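Startseite Reise Wohnen Werkstatt Archiv Abo

7. Januar 2024
Von Kazimiera Mazurek

Blau, das aus dem Bottich kommt

Grün kommt der Stoff aus dem Bottich. Ein giftiges, fast leuchtendes Gelbgrün, und wer zum ersten Mal danebensteht, denkt: verdorben. Dann greift die Luft zu. An den Falten zuerst, dann über die ganze Fläche, kippt die Farbe ins Türkis, ins Petrol, und nach ein paar Minuten hängt da ein Blau auf der Leine, für das ich bis heute kein gutes Wort habe. Ich habe das im Dezember in Gesitz bestimmt ein Dutzend Mal gesehen und bin jedes Mal wieder stehen geblieben!

Gesitz ist ein Straßendorf mit einer Bushaltestelle und einer alten Molkerei, und in der Molkerei färbt Wolfram Rothe. Seine Küpe, so heißt das Färbebad, fasst 200 Liter und wird gefüttert wie ein Haustier: Kleie, Krapp, ein wenig Kalk, und immer schön warm halten. Gerochen habe ich sie schon auf dem Hof (Stall, nasses Heu, etwas Süßliches dazwischen). Rothe riecht jeden Morgen daran und weiß dann, ob heute gefärbt wird. Einmal hat er sie über die Feiertage allein gelassen. »Danach war sie beleidigt, bis in den Februar.«

Indigo ist ein eigensinniger Farbstoff. In Wasser löst er sich nicht, erst wenn ihm in der Küpe der Sauerstoff entzogen wird, geht er in die Faser, und erst an der Luft wird er wieder blau und bleibt dort hängen. Ein Zug reicht für ein blasses Himmelblau. Für das Nachtblau, das Rothe am liebsten hat, taucht er ein Stück 16 Mal ein, dazwischen immer wieder auswringen, lüften, warten. Wer es eilig hat, bekommt Flecken.

Przemysław Szulc kam als Kunde und ist als Lehrling geblieben. Er hatte ein Leinenhemd seines Großvaters dabei, am Kragen vergilbt, und wollte es retten. Heute zieht er selbst Waid hinter der Molkerei, die alte europäische Blaupflanze, und freut sich über eine Ernte, die für kaum mehr als ein paar Halstücher reicht. Ich durfte eines davon anfassen. Weicher im Ton als Indigo aus dem Pulver, ein bisschen grau, wie Schiefer nach dem Regen. Herrlich.

Und dann der Alltag! Blau ist die Farbe, die wir anziehen, ohne nachzudenken, die auf dem Stuhl liegt, auf dem Bett, im Wäschekorb, und vielleicht mag ich sie deshalb so gern.
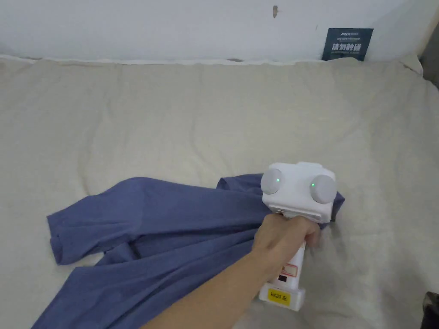
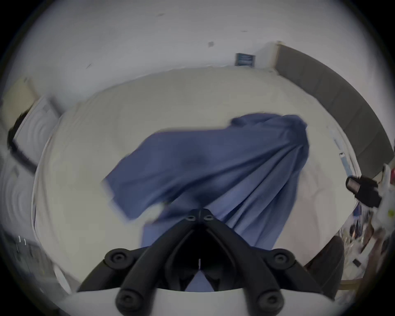

Blauer Stoff auf hellem Bett

Bei handgefärbten Sachen muss man sich an ein paar Eigenheiten gewöhnen. Sie färben anfangs ab, auf die Haut, auf die Autositze, auf den hellen Sofabezug der Schwiegermutter. Rothe spült jedes Stück so lange, bis das Wasser klar bleibt, und rät trotzdem, es die ersten Male allein zu waschen, kalt, mit wenig Seife, und im Schatten zu trocknen. An Ellbogen und Nähten wird es mit den Jahren heller. Szulc trägt sein Hemd inzwischen fast täglich, an den Manschetten kommt schon wieder das Leinen durch, und nachfärben will er es vorerst nicht.

Im Frühjahr setzen die beiden eine zweite Küpe an, nur mit Waid aus dem eigenen Garten. Ob sie anspringt, weiß keiner von ihnen. Ich fahre jedenfalls hin und bringe ein altes weißes Bettlaken mit.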